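# Hand guiding or remote control for long-panel handover tasks

**Board:** Teaching and Demonstration Methods
**Status:** Open

---

**ivar.hellstrom**

Colleagues,

The Mellberg site is revising its procedure for recording demonstrations, and I would welcome comments before the draft goes to review in January. The task family in question is the handling of long, flat panels: receiving one from a person, holding it steady, and releasing it on request.

Our present procedure requires the operator to take hold of the arm and move it through the task. We recorded 143 demonstrations in this way. The draft proposes that all further recording be done by remote control from the Costia station, with the operator seated away from the arm.

I support the change. When an operator holds the arm, the operator's own strength enters the recording, and the policy later has to do without it.

Ivar Hellström
Mellberg

---

**b_chauhan**

Thank you for circulating this. I must register an objection to the word "all."

Our group at Tanasarn compared the two methods on a similar task last year. The operators working by hand closed the gripper at a sensible moment nearly every time. Those working remotely tended to wait, then close too hard. They could see the panel but could not feel it. Of 56 remote recordings, we rejected 12 for excessive grip force, and the partner holding the other end of the panel complained of being pulled.

I would ask that hand guiding be kept for the closing and release phases at least.

Bhupendra Chauhan

---

**zunier_qa**

Could the parties please state whether the remote stations in question provide force feedback? The comparison means little without it.

---

**b_chauhan**

Ours did not at the time of the comparison. It does now, on the grip axis only. I have not repeated the study.

---

**ivar.hellstrom**

The Costia station has feedback on the grip and on the wrist. I accept that the Tanasarn result is a fair warning for stations without it. I do not accept that it settles the matter for ours.

There is also the question of the wrist view. During hand guiding, the operator's arm and sleeve are often between the camera and the work. The policy then learns from views that it will never have in service. With remote recording, the only person near the panel is the handover partner, and a partner will be there in service as well.
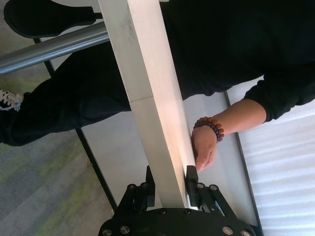
I would therefore propose that the partner's conduct be written into the procedure in more detail than it is now. The present text says only "present the panel to the robot." It should state that the partner keeps a hand on the panel until the operator confirms the grip by voice, and that the partner does not correct the angle after the fingers have closed. Several of our early recordings were spoiled in that manner.

---

**zunier_qa**

Agreed on the voice confirmation. I would resist the second rule. People do adjust the angle of a long panel after handing it over, and a system that has never met this will respond poorly. Please record such cases under a separate label and keep them.

---

**b_chauhan**

I second the separate label. In our full set of 303 recordings, the adjusted handovers were among the most useful for training the release.

On the camera question, Mr. Hellström is correct, and I should have raised it myself. My objection on grip force stands. May I suggest that Mellberg record one batch by each method, with the same partner and the same panel, before the word "all" is adopted?

---

**ivar.hellstrom**

That is acceptable. I will amend the draft as follows:

- Remote control is the default method for approach and transport.
- The method for closing and release is left open until both batches have been reviewed.
- Adjusted handovers are kept and labeled separately.
- The partner releases the panel only after voice confirmation.

I remain of the view that the remote batch will be the better one. The revised text will be attached to this thread.

---

**zunier_qa**

Please include the grip force limits used for each batch. They were missing from the last draft.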